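Grenel Opens Its Fall Season of Free Home Repair Evenings, With More Room for Beginners

CLURNTHORPE — After a summer of sanding, sorting and a good deal of cheerful phone calling, Grenel is delighted to announce that its free home repair evenings will return in September, with longer sessions, a second teacher at every bench and a brand-new course on brick and tile for people who have never so much as held a trowel.

The evenings began with 2 borrowed tables and a pot of coffee, and they have grown in a way that still makes us smile. Last season 509 neighbors came through the door, many of them more than once, and between them they brought in 1,048 household jobs to talk over, from dripping faucets and sticky drawers to a much-loved rocking chair that had belonged to somebody's great-aunt.
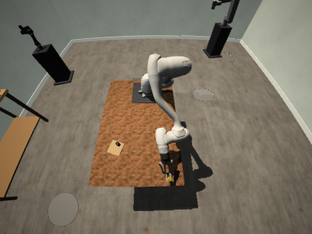

Computer rendering: brick-patterned work surface with white arm.

"People come in a little shy, holding a broken lamp in a grocery bag, and two hours later they're telling the person next to them how to wire a plug," said Iolanda Macedo, director of Grenel. "I have been doing this a long while now and I don't believe I will ever get tired of watching it happen."

The new brick and tile course will be led by Ilídio Pacheco, who spent most of his working life laying patios and garden walls before he took up teaching. Over six weeks he will cover mixing mortar, setting a level base, cutting around awkward corners and replacing a single cracked piece without disturbing its neighbors — the question he says he gets asked more than any other, usually at weddings.
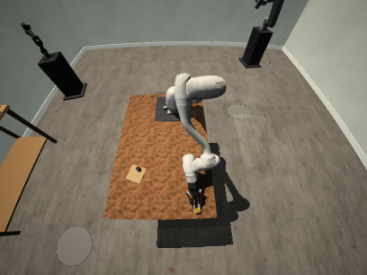
Mr. Pacheco will be joined on alternate weeks by Dilruba Barua, whose wood floor workshop filled up so quickly last spring that we had to start a waiting list on the back of an envelope. She will be showing how to quiet a squeaky board, fill a gouge and choose a finish that stands up to dogs, children and kitchen chairs.

"A floor will forgive you nearly anything if you take your time," said Ms. Barua. "Start in the closet, where the mistakes can hide, and work your way out from there."

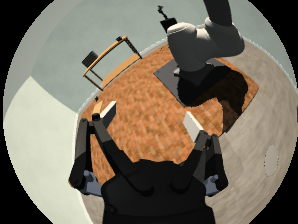

Rendered view from above, with orange wooden flooring.

Each course has room for 40 people. There is no charge, tools are provided, and supper (soup, bread and whatever the garden has given us) is served at the break. Materials for the brick and tile course have been donated by Zostelden, and we are truly grateful to everyone there.

An open house will be held on Sunday at 2 p.m. at the Osagie building in Clurnthorpe. Visitors are welcome to meet the teachers, try out the benches and sign up on the spot.

Press contact: Daniyal Jafri, Grenel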